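Cooking Class Sign-Ups Open Tuesday

Registration for the fall cooking classes at the Dilley Community Center opens Tuesday at 9 a.m. There are 65 places this time, up from last year, and the Monday bread class has been split into 2 groups so more people can get in.

Oluwaseun Garba is back to teach soups and stews, and he has added a session on cooking with dried beans. Knife skills will be covered in the first week of every class, so beginners are welcome.
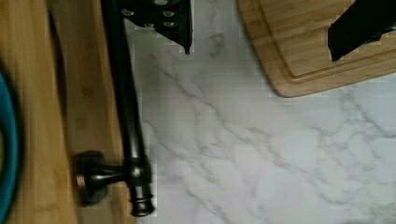
The fee stays the same as in spring and covers all ingredients. Bring an apron and a container with a lid if you want to take leftovers home. Peixoto Market is supplying the vegetables again, and Bromano Bakery has given us flour for the bread classes - over 500 pounds of it.

Sign up at the front desk or by phone. If a class is full, ask to be put on the waiting list. Places often come up in the first week of October.

Parking behind the building is closed for paving until the end of the month. Please use the Zandard Street lot, which has 108 spaces and is free after 5 p.m.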